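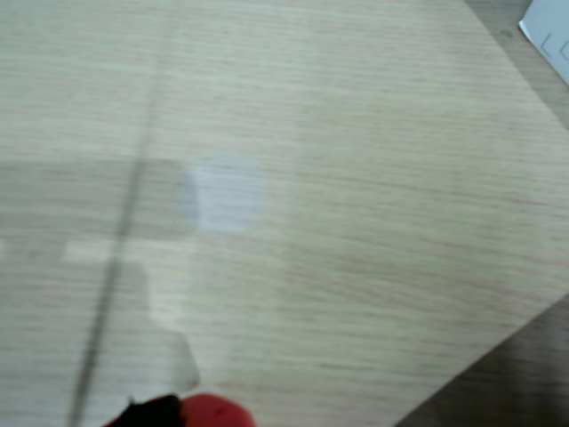
Starley opens its new packing room at Kadholm

18 January 2019

We are so pleased to say that Starley's new packing room at Kadholm is up and running, after a busy December of moving everything across.

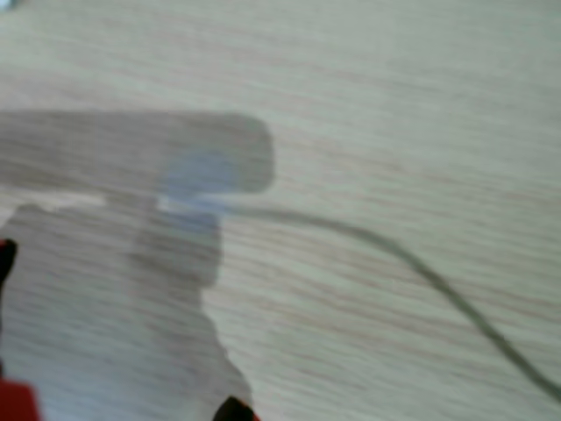 Our Alva tables came first, and we do love them. The pale grain shows up a thin dark cable nicely, a great help with small parts. 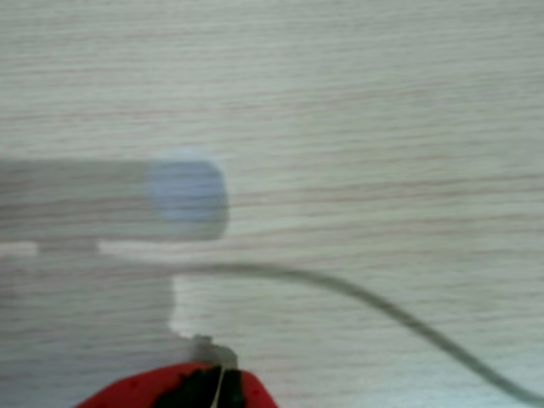 They will see 584 orders a week, and there are 3 of them. 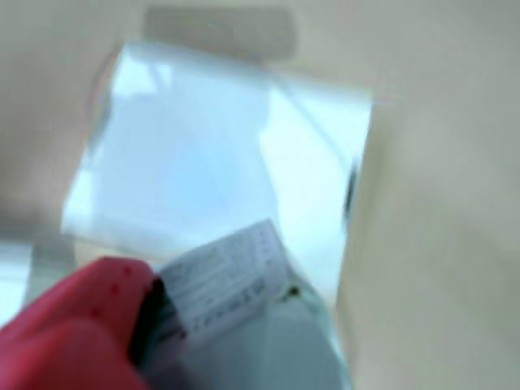
Spare parts from the Zavley range go out from here too, all 119 lines of it, so do please keep your orders coming!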